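Waltora Tenants' Newsletter
2020-06-10

The Cable Goes With the Box

The Brerkbridge lending shelf now runs to 100 items, and a good many of them have been separated from their cables at least once. Game controllers are the worst. The box comes back looking splendid, DUALSHOCK 4 across the front, and the USB cable turns up a month later in somebody's desk.

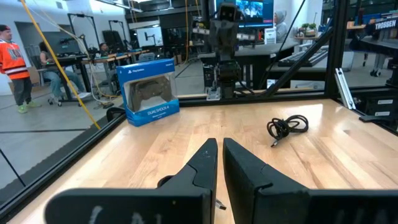
So, new rules from July. Coil the cable loosely before you return anything. Tight knots count as damage, and yes, we have seen the knots.

Put box and cable down together on the table, and leave them together.

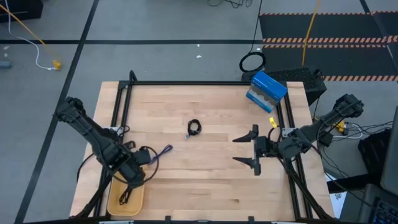
Where to Return Things

Ferkska desk, second floor, before 900 hours (the desk's spelling, which we have given up correcting). Keep the box upright so the label can be read.

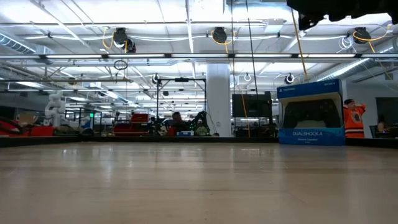
Olszewski writes that a loose coil comes undone in any bag, and asks whether a twist tie would be allowed. It would.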